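Getting Scuffs Off a White Tabletop

Start by clearing the surface and wiping off crumbs with a dry cloth. Grit left behind will scratch.

Mix 2 teaspoons of baking soda with enough water to make a thick paste. Dab it on each mark and leave it alone for a few minutes. 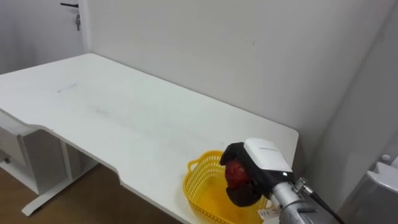 Rub in small circles with a soft cloth. Don't use steel wool or the green side of a sponge. Wipe off the paste with a damp cloth, then dry.

For ink, try rubbing alcohol on a cotton ball. Test it on the underside first and wait 24 hours if the finish is old.

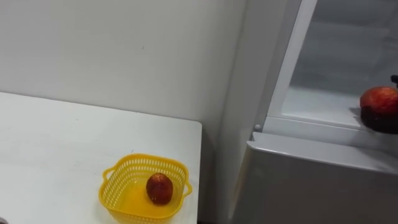 Rinse twice, especially where food gets set down. Gray film after drying is leftover soda, and one more damp wipe takes care of it.

Repeat in November or whenever the marks build up.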